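Simulated arm stops mid-reach with its fingers open, no error shown

Posted by Ebuka Etim in Simulation & Control, 2020-11-18

Hi all, I'm pretty new to this and I've been stuck on the same fault long enough that I'm starting to dream about it. I'm running a tabletop setup in Plondden, one arm with a two-finger gripper, and the job is to get the egg into the mug. That's the whole job! The arm heads out, opens the fingers, and then just stops over the table. No crash and no red text. The clock keeps ticking and the arm sits there until the run times out.

It doesn't happen every time. Out of 300 runs last night I had 29 that froze like this, and the rest either finished or dropped the egg somewhere silly (I can live with that for now).
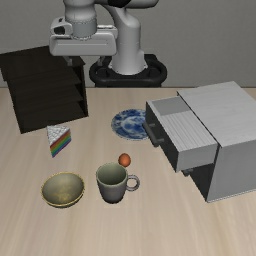
What I've tried so far: I lowered the speed, I made the timeout longer, and I reinstalled the Greltus planner because somebody on another thread swore by it. The longer timeout just means I wait longer. I also turned on the full log, and the last line before it goes quiet is always "goal accepted", so something upstream thinks everything is fine.

The cabinet drawer starts at a random opening in each run, and I have a feeling that matters, but I don't know how to check it. I'd like to sort this out before I go anywhere near the real arm at work. Any ideas?

quietservo

Restart it. Mine did this in September and a restart fixed it.

tamarack_bench

Your feeling about the drawer is worth following up. I had nearly the same thing with a cupboard door. The planner was using the door's position from the start of the previous run, so it would plan a nice path, the safety check would look at the real position and refuse it, and the refusal went nowhere. The arm was waiting for a go-ahead that never came.

Log the drawer opening at the start of each run and sort the frozen ones by it. If they bunch up at the wide end, there's your answer. Then make sure the planner refreshes its copy of the table after the reset and before the first plan - I wait 2 steps, which is plenty for me. And please make a refused path raise a proper error. On a real arm, a silent stop is the kind of thing that gets somebody leaning in to see what's wrong while it's still powered.

Ebuka Etim

Sorted them and yes, all but 3 of the frozen runs have the drawer way out! Adding the refresh now. No clue about the other 3 yet, will post the log when I've had some sleep.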